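Triradden Confectionery Wrapper Text Collection
README and Data Card

Overview

The Triradden Confectionery Wrapper Text Collection is a set of typed transcriptions taken from the printed wrappers of individually wrapped candies, small chocolate bars and chewing gum. It records the words that appear on each wrapper, the language of those words, and a limited set of facts about how the text is arranged. It is intended for people who study food labeling, translation, package language and consumer information.

The collection is maintained by the Triradden Library of Everyday Print, which holds trade cards, grocery labels, ticket stubs and other short printed matter. Transcription and checking were carried out at the library. The language review was done under an agreement with the Wanigasekara Translation Office.

This file describes the current release. Users of the earlier release should read the section on changes before combining the two, as several column names are different.

Contents of the release

wrappers.csv - the main table, with one row for each wrapper
languages.csv - the list of language codes used in the main table
ingredients.csv - ingredient statements, divided into single terms
notes.txt - remarks by the transcribers on unusual cases
LICENSE.txt - the terms of use
README.txt - this file

All files are encoded in UTF-8. Tables use a comma as the separator and double quotation marks around any field that contains a comma. Line breaks within a wrapper statement are shown by a vertical bar with one space on each side. Empty fields mean that the information was not printed on the wrapper. Fields marked NR mean that the information was printed but could not be read.

Scope and selection

The release covers 300 wrappers in 19 languages. A wrapper was accepted if it had enclosed a single portion of candy and if at least one complete word was legible. Outer bags and boxes were excluded, even where they carried a fuller statement than the pieces inside. Wrappers for medicated lozenges were also excluded, as they follow different labeling rules in many countries.

Most wrappers came from mixed assortments purchased at grocery stores, station kiosks and import shops. A smaller part came from an older holding known as the Huna gift, which reached the library in albums with the wrappers pasted flat. Items from the Huna gift are marked H in the source column. Their reverse sides could not be examined without damage to the paper, and the reverse_text field is therefore empty for all of them.

Party assortments proved to be a useful source. They bring together products from several makers, and the pieces are often sold without the full label that would accompany them on a store shelf. Much of what a guest learns about such a candy must come from the wrapper alone.

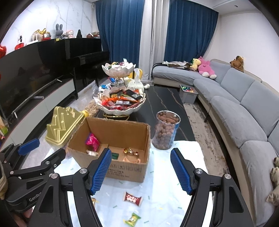
Fields in the main table

item_id
A permanent identifier. Identifiers are never reused, including those of withdrawn items.

source
P for purchased items, H for items from the Huna gift, and D for other donations.

product_type
One of 7 values: hard candy, soft candy, chocolate, filled chocolate, toffee, gum, other. The value is taken from the wrapper text where the text states it. In other cases it was assigned by the transcriber, and the field type_basis contains the word "assigned."

front_text
All words on the main display side, in reading order. Capital letters are kept as printed. Decorative lettering is transcribed as ordinary text.

reverse_text
All words on the remaining surfaces, including the twisted ends and the sealed fins.

lang_primary
The language of the largest text that is not a brand name. Brand names are not treated as evidence of language.

lang_other
Any further languages, separated by semicolons and listed in the order in which they appear.

ingredient_statement
Y or N. Full statements are reproduced in ingredients.csv.

allergen_emphasis
The means by which allergens are set apart, if any. Accepted values are bold, capitals, underline, separate line and none.

legibility
A grade of A, B or C. Grade A means that every word was read without magnification. Grade B means that magnification was required. Grade C means that some words remain unread.

Transcription procedure

Each wrapper was flattened under glass and read by 2 transcribers working separately. Their transcriptions were then compared character by character. Where they differed, the wrapper was taken out again and examined by both. If agreement could not be reached, the doubtful characters were placed in square brackets and a remark was added to notes.txt.

Foil wrappers required particular care. Creases in foil reflect light unevenly, and small print may be readable only from one angle. Transcribers were instructed to turn the lamp before turning the wrapper, so that the reading order would not be lost.

Text was never completed from general knowledge of a product. If a fold or tear had removed part of a brand name, only the remaining letters were entered. This rule applies even to names that most readers would recognize at once. Users who search for a brand should consider searching for fragments as well.

Accents and other marks were transcribed as printed, including those that appear to be mistakes. Spelling errors were kept. The field sic contains Y where a transcriber was confident that an error is present in the original.

Language review

The Wanigasekara Translation Office reviewed the language assignment of every row in which the transcribers were uncertain. The most frequent difficulty concerned closely related languages that share the words for sugar, milk and cocoa. A wrapper with only 2 or 3 such words may be consistent with several languages, and in these cases the code "und" (undetermined) has been used. Place of purchase was not accepted as evidence.

Translations into English are not included. The review office prepared working translations, but these were made for checking only and have not been edited to a standard suitable for release.

Suitable uses

The collection may be used for the study of how ingredient and allergen information is worded on very small packages, for comparison of multilingual labels, for the teaching of transcription practice, and for the testing of spelling and language identification software on short text.

Uses that are not recommended

The collection must not be used to decide whether a product is safe for a person with an allergy. Recipes change, and the wording on a wrapper held by the library may no longer apply to the product now sold under the same name. Readers who need allergen information should consult the current package or the manufacturer.

It is also unsuitable for estimating market share, popularity or price. The number of rows for a maker reflects what was present in the assortments and albums available to the library. No figures on sales were collected.

Known limitations

Languages written from right to left are represented, but the order of mixed text in these rows may display incorrectly in some spreadsheet programs. The underlying characters are correct. Opening the file in a plain text editor will usually resolve the matter.

Chocolate is more heavily represented than gum. Gum wrappers are often waxed paper on which the ink has rubbed away, and many were rejected because no complete word survived.

The product_type field is less reliable for the Huna gift than for purchased items. The albums preserve the paper and nothing of the candy, and older wrappers frequently carry a flavor without saying what sort of candy it belongs to.

Dates of manufacture are not recorded. Lot codes were transcribed in reverse_text where visible, but no attempt has been made to interpret them.

Changes since the previous release

The column formerly called text_a is now front_text, and text_b is now reverse_text.
The value "sweet" in product_type has been withdrawn. Affected rows were reviewed and placed under hard candy, soft candy or other.
Ingredient statements have been moved to a separate table.
Vertical bars now replace the slash as the mark for a line break, because the slash also occurs in printed weights.
Duplicate rows arising from the same wrapper being entered under both P and D have been merged. The lower identifier was retained.

Software

The tables can be opened with any program that reads comma-separated files. Comparison of the paired transcriptions was carried out with Corance, a small text comparison tool kept by the library for its own cataloging. Corance is not needed to use the data and is not part of this release.

Terms of use

The transcriptions, field descriptions and notes may be copied, changed and redistributed for any purpose, provided that the Triradden Library of Everyday Print is named as the source and that changes are stated. Brand names and slogans remain the property of their owners. Their presence in the tables does not imply approval of the collection by any manufacturer.

Suggested citation

Triradden Library of Everyday Print. Triradden Confectionery Wrapper Text Collection. Data files and README.

Corrections and inquiries

Corrections should be sent in writing to the cataloging desk and should give the item_id, the name of the field and the proposed reading. Reports are reviewed each Monday against the original wrapper. Accepted corrections appear in the next release, and those that cannot be confirmed are kept in notes.txt with the reading proposed.

Readers who wish to examine the wrappers themselves may request an appointment. Albums from the Huna gift are shown at the desk only - they may not be taken to the reading tables.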